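Setting Up Your Table for the Jakarier Street Supper

Okay, you've got your spot on the block and your menu is approved. I've done this supper enough times to have opinions, so follow along and you'll be serving before the first band plays!

Before you load in

1. Find your space number on the vendor sheet. Numbers run up to 254, and the even ones are on the bakery side of the street.

2. Check in with Reto Bachmann at the Nokix tent. He'll hand you your permit card and 12 meal tickets for your crew.

3. Tape the permit card where guests can read it. I use painter's tape – the clear stuff tears the card.

Note: Cars have to be off the street by 2. I've been towed, and it was not a fun evening.

Laying out the table

4. Decide which side your line will come from, then put the menu at that end (people like to read while they wait).

5. Keep raw and cooked food in separate containers, and keep the cash box well away from both.
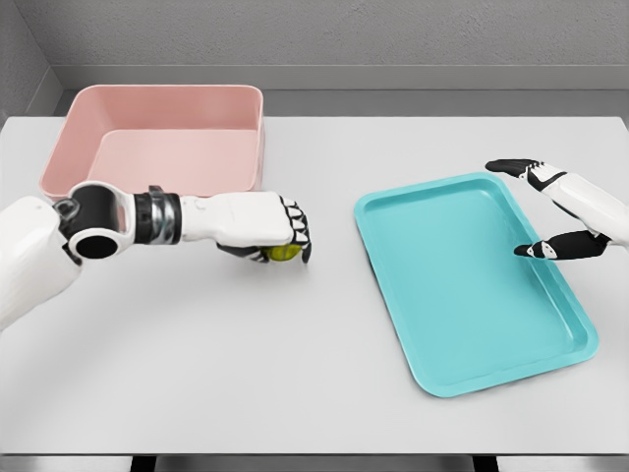 A pink bin on the table.

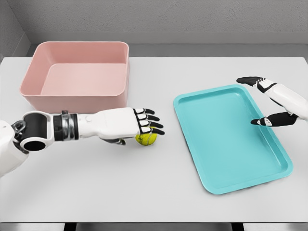 Power and heat

6. Run your cord behind the tables and cover it with the rubber mat from the Safavi truck.

7. Plug in one warmer at a time and give each a minute before you add the next.

Caution: No open flames under the canopy. If you're grilling, you need one of the corner spaces, so call Hậu Vương and ask to swap. She's really nice about it!

8. Fill out the temperature log before you serve your first plate. The inspector will ask for it.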